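Open day at the Kutero workshops
25 May 2026

Kutero opened its workshops to the public for a day, and I went along with my sister and her two kids. We caught the early train, walked up from the station and were at the gate before the sausage sizzle was lit. Entry was free. You had to sign in at a desk and take a sticker, and the sticker let you into both buildings.

Kutero makes wooden toys and classroom materials, mostly blocks, peg boards and sorting trays. The main building used to be a cannery. The floor is still sloped toward the drains, which you notice when you're pushing a stroller.

The timber store

The tour starts in the timber store at the back. It's a long shed with racks up both sides and a forklift lane down the middle. Our guide was Florencia Navarrete, who runs the finishing room and had been given the morning groups. She said the boards sit in the shed until the moisture meter gives the right reading, and that in a damp year this can hold up orders for weeks. A pallet of boards had come in from Gaete, the mill they buy from, and it still had the strapping on it.

She passed a few offcuts around. The kids wanted to keep theirs and were told they could.

The saw room

You watch the saw room through a window. A board goes in one end and is cut into strips, and the strips go across to a second saw that takes them down to blocks. It's loud even through the glass. There were earmuffs on hooks for anyone who wanted them, in small sizes as well.

The second saw can do 900 small cubes in an hour when it's set up properly. Changing it over to another size takes most of a morning, so they tend to cut one size for days and store what they don't need yet. November is when they stop making anything new and only fill orders.

The finishing room

I liked this room best. The edges are taken off the blocks in a big tumbling drum, then they're sanded by hand if they're meant for under-threes. Florencia had two trays out, one from before the drum and one from after, and asked people to feel the difference with their eyes shut. It's a bigger difference than I expected. The rough ones catch on your sleeve.

Colour is done in the same room, at the far end behind a curtain. We weren't allowed past it because of the fumes, but she held up some finished pieces. Most of what they sell now is left plain. Schools used to ask for bright sets and have gone off them.

The tables

After the tour you can go through to the second building, where there were things set out to look at and a few to play with. The range at the moment is called Zirton, and the basic idea is larger pieces with little cubes to go with them. Everything is cut so the sizes work together, and the full set has 57 pieces in it.

On the marble tabletop they had some of the light wooden blocks in a loose group, cubes and longer rectangular ones, with smaller cubes lying among and in front of them. A shallow red bowl was set down well away from the blocks. The stone has brown and grey veins running through it and a high polish, and the pale wood stood out well on it. My nephew asked if the marble was for sale. It wasn't.

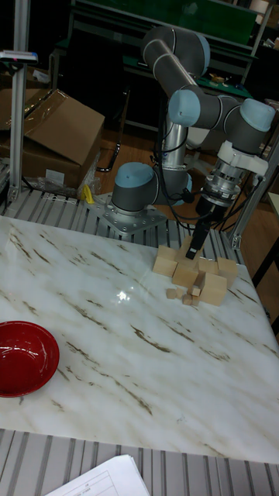
The shop

The shop is in the old cannery office and there was a queue. Full sets were at the normal price. The seconds bins were the real draw, with blocks that had a knot or a chipped corner, sold by the bag. My sister bought two bags and a peg board. I bought a stacking tray made by Sturkent, a smaller maker whose things Kutero carries, and I have since found it doesn't fit the shelf I bought it for.

They take cards but the machine dropped out twice while we were waiting, so bring some cash.

Food and getting around

Sausages and onions out the front, a coffee van near the gate, and a table of slices that had mostly gone by lunch. There's a covered area with benches beside the timber store. Toilets are in the second building, with one change table.

The person at the sign-in desk told us they had nearly 400 visitors last year and were expecting more this time. It was quiet until mid-morning and then the tour groups filled up quickly. If you want to see the saws running, go in the first half of the day, as they shut them down at noon and the later groups only get the talk.

Parking is on the grass beside the creek. It was soft in places and a small hatchback had to be pushed out while we were leaving. The walk from the station is flat and has a footpath the whole way.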